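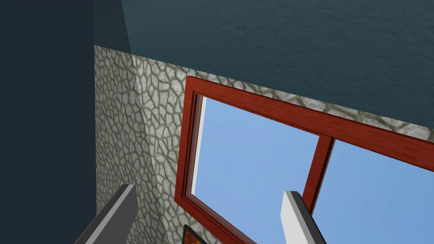
Section 4. Recording your first set of examples

Brinura learns from what you show it. Show it tidy, varied work and it will behave tidily in varied rooms. Show it the same thing 101 times and you will own a very expensive way of doing one thing in one spot. Please read the whole section before pressing anything, including the notes, which is where we keep the things that go wrong.

Before you start

You will need a room loaded from the Avel library and the hand controller paired as in Section 3. Allow 15 minutes for the first attempt and rather less for the ones after it, once you have stopped apologising to the controller.

1. Open the Record tab and choose New set. Give the set a name you will recognise in May. "test2final" is not such a name.

2. Pick a room and press Load. Wait for the status light in the toolbar to turn green. Clicking Load again will load a second room on top of the first, and neither will thank you for it.

3. Switch to the wrist view and wave the controller gently. The view should move with your hand. If it lags, close the wide view, or whatever else you have open.

Note: The arm starts each run in a random pose. You may well be looking at the ceiling, or out of a window. Leave it alone – a system that has only ever begun from a sensible place has no idea what to do in a silly one.

Recording a run

4. Read the task line at the top of the panel, then press Start. Recording begins at once. There is no countdown, as testers used the countdown to sneeze.

5. Bring the open gripper to the object in one unhurried movement. Close it with the lower trigger, and hold for one full second before moving off.

6. Finish the task, open the gripper, back away and press Stop.
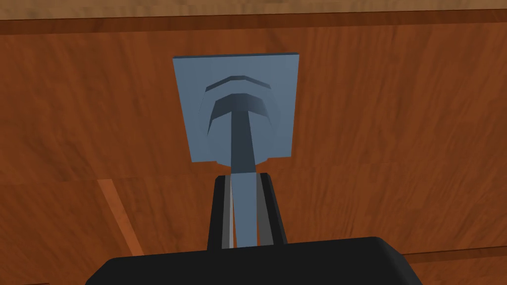
Where you take hold matters more than how fast you get there. Choose a part the fingers can close on squarely, and stay off anything wide or raised if there is something slimmer on offer. With a piece made up of a square plate and a shaft, go for the shaft: one finger on either side, the tips finishing a little below the plate, so that the raised shapes on its face stay in plain sight of the wrist view. Should a finger hide the part you need to line up, press Stop, discard the run and come in from another angle.

7. Choose Keep or Discard. Be honest with yourself. Keep a run in which you fumbled and recovered. Discard one in which you fumbled and went to put the kettle on.

8. After every 10 kept runs, press Shuffle to change the room's lighting and surfaces.

Caution: Do not edit the task line halfway through a set. Earlier runs keep the old wording, and Brinura will do its best to obey both.

Caution: Runs are held in memory until you press Save set. The Urkley recorder will save for you; the basic one will watch you lose the lot.

How many is enough?

For a single task in a single room, we suggest 238 kept runs. Fewer will train, after a fashion. If your hand starts to ache, stop, as tired runs are sloppy runs and the system copies sloppiness beautifully.

If the Keep button is greyed out

The gripper was still closed when you pressed Stop. Discard the run and repeat from step 4. If it happens every time, recalibrate the lower trigger (Section 3, step 6).

Section revised 2020-12-12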